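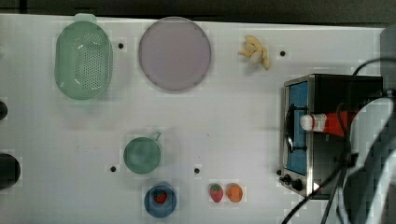 What are we looking for? Someone to run our Saturday front counter at the Manberg branch library, and a couple of people willing to try out our new evening reading group before we open it up to everyone.

Jobs > Libraries > Part-time

June - by Consuelo Quintero

I've had the counter job myself for longer than I care to admit, and I'm moving upstairs to look after the local history room, so my stool is up for grabs. I love that stool! It wobbles a little, but you get the window, and on a bright morning the whole row of returns bins is in sun and people come in wanting to chat.

The work is checking books in and out, shelving, answering the phone (it's mostly "are you open?") and helping folks find the thing with the blue cover they read years ago. You'd also take care of the holds shelf, which had 1,636 items pass through it last year and is a lot busier than it looks. We do all of this on Fastance, our catalog system. If you've never touched it, don't worry - Gun-woo Pyo will sit with you for your first two shifts and he's very patient with the label printer.

Hours are Saturday from opening until 5, with a proper lunch break, plus three evenings a month when we're short. You need to be 18 or over, able to lift a full crate of books, and okay with kids. A second language is a big plus. You don't need a library degree, and I didn't have one either when I started.

Now, the reading group. Yi-an Yeo is putting it together and would like people who do NOT already belong to a book club, including slow readers and people who quit halfway through things. You'd read one short book, come to two meetings and tell us what dragged. The first pick is Saltodura, a novel about a family that runs a ferry, and we have copies to lend. Tea is on us.

For the job, drop a letter and the names of two references at the desk, marked for Dae-han Chae. One page is plenty, and please put your phone number on it (last time three people forgot). For the reading group just leave your name with whoever's at the counter. That's probably me until the end of June, so come say hi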